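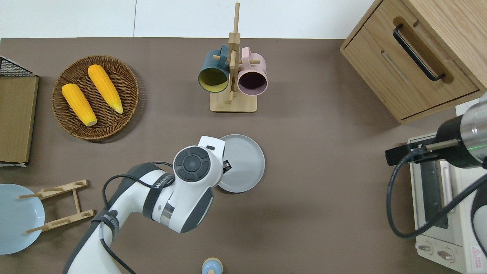 Two ears of corn in a woven basket, with a wooden mug tree behind.

Home News Growers Recipes Events Contact
Search this site Enter keyword Go

FOR IMMEDIATE RELEASE

Rillstead Sweet Corn Supper Returns in August With a Longer Table and a New Home for the Seed Swap

RILLSTEAD - The Rillstead Growers' Association is very happy to announce that the Sweet Corn Supper will be back this August, and that for the first time the whole evening will be held along Mill Street, from the old feed store down to the footbridge. Supper will be served from 5 p.m. until the last ear is gone, and the seed swap that used to squeeze itself into the back of the grange hall will have the feed store all to itself.

Anyone who came last year will remember how snug things were. The association had set places for 600 people and ended up borrowing benches from both churches and the ball field. This year there will be seating for 1000, at tables put end to end down the middle of the street, and the town has kindly agreed to close Mill Street to cars from noon so that there is plenty of time to get the cloths down and the kettles hot.

The corn itself comes from farms and gardens in the valley, as it always has. So far 63 growers have promised a share of their crop, some of them with forty acres and some with a couple of rows behind the garage. Most of what is served will be yellow corn, with a fair amount of bicolor from the farms on the east side and a small supply of white for those who grew up on it and won't hear of anything else. All of it will be picked the same morning and kept in the shade until it goes into the pot.

"We have been doing this long enough that people plan their vacations around it, and that is a lovely thing to be told," the association said in a statement. "The street gives us room to spread out and visit, and we hope folks who stayed home last year on account of the crowd will come and give us another try."

Along with corn, the supper plate includes baked beans, sliced tomatoes, coleslaw, a roll and a square of blueberry buckle. A plate without meat is the regular plate. Grilled sausages may be bought separately from the stand run by the Rillstead fire company, which keeps the money toward its new pump. Lemonade and iced tea are included, and coffee will be on from 7 p.m. - please bring your own mug if you can, as it saves a great deal of washing up at the end of the night.

Beltari, the family bakery at the corner of Mill and Second, is baking all of the rolls again and will keep its doors open through the evening for anyone who would like to sit indoors for a spell. The bakery will also be selling its corn and chive loaf, which it makes only in August and which tends to be gone early.

Kjærgaard Dairy is giving the butter, both salted and plain, and has offered to bring back the little butter-tasting table that was such a hit with the children. There will be a brown butter, a honey butter and one with smoked paprika, and anybody who wants to argue over which is best is welcome to stand there and do so.

THE SEED SWAP

The seed swap opens earlier than the supper, at 2 p.m., and costs nothing. Bring seed you have saved yourself, in envelopes marked with the name of the variety and the year it was grown, and take home something you have not tried. If you have no seed to bring, come anyway. Last year's tables held 137 varieties of vegetables, herbs and flowers, including several beans that have been handed down in the valley for longer than anyone can say for certain.

Gardeners who would like to save seed from their own sweet corn often ask why it comes out different the second year. A short talk at 3:30 p.m. will take up that question, along with how far apart to plant two kinds so they don't cross, how long to leave the ears on the stalk, and how to dry and shell them. Hybrid corn will not come true from seed, so if you are planning to save some, look for an open-pollinated variety when you order in the winter.

MUSIC AND GETTING THERE

Trilell, the fiddle and accordion band that played at the spring plant sale, will start up at 6 p.m. by the footbridge and go until dark. There is a bit of level ground there that does very well for dancing, and a row of chairs on the bank for those who would sooner watch.

Parking is in the school lot and in the hayfield across from it, with a hay wagon going back and forth to Mill Street all afternoon and evening. Spaces for people who have trouble walking are set aside behind the library, which is a short and level way from the tables. Dogs on leashes are fine on the street, though we do ask that they stay out of the feed store during the swap.

In case of rain the supper moves to the school cafeteria and will be served in two sittings, at 5 p.m. and 6:45 p.m. A notice will go up on the association's web page and on the bakery door by 10 a.m. that morning.

TICKETS

Supper tickets go on sale in July at the bakery, the library desk and the dairy's farm store. Children under five eat free and don't need a ticket. As in other years, a part of the tickets will be kept back for sale at the table by the feed store, so visitors who happen to be passing through can still sit down with us. Money left after costs goes to the school garden and to the fund that lends tillers, cider presses and canning kettles to any household in the valley.

ABOUT THE ASSOCIATION

The Rillstead Growers' Association brings together farmers, market gardeners and backyard growers from the town of Rillstead and the valley around it. It runs the spring plant sale, the Sweet Corn Supper, the fall cider day and the tool-lending shed behind the grange hall. Membership is open to anyone who grows something, even if it is one tomato plant on a porch, and new members are welcome at any time of year.

Growers with corn to give, and anyone with long tables or clean kettles to lend, may leave word at the library desk. Members of the press who would like to come early while the tables are being set are asked to do the same, and we will be glad to save you a plate.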